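Trarham Refurbishing, Cilbridge site
Minutes of the bench team meeting, 15th June
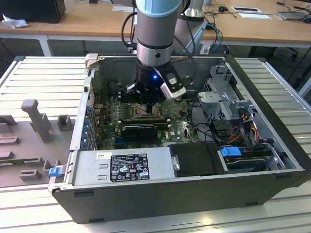
1. Present
Aoife Hennessy (chair), Roxana Tănase (minutes), day and evening bench teams. Apologies from Sima, the parts supplier.

2. Minutes of the May meeting
Agreed with one correction: the new gloves are for the teardown bench only.

3. Robot cell, desktop towers
Aoife reported that 421 towers went through the cell in May. The target is 1,000 a month. Side panels are still taken off by hand and the case laid flat on the slatted platform before the arm starts. Most stoppages were at the processor socket. Zukis will send new settings for the gripper.
Evening team asked who clears a stoppage when only one person is on. Agreed that the arm stays stopped until a second person is there.

4. Changes to jobs
Eight people will move from teardown to testing and grading. Pay grades stay the same. Roxana asked for the training to be in paid hours. Aoife agreed.
Two people said that watching the cell for a full shift is harder on the eyes and more boring than the old bench work. Turns at the cell will be cut to two hours, starting with the next rota.

5. Breaks
The cell will be paused for 20 minutes at each break so no one has to stay behind with it.

6. Actions
Aoife: write up the two-person rule and post it by the cell.
Roxana: training list, names to her by the end of the month.
Evening team: keep the stoppage log, with the model of each tower.

7. Any other business
The back door is sticking again. Reported to the landlord.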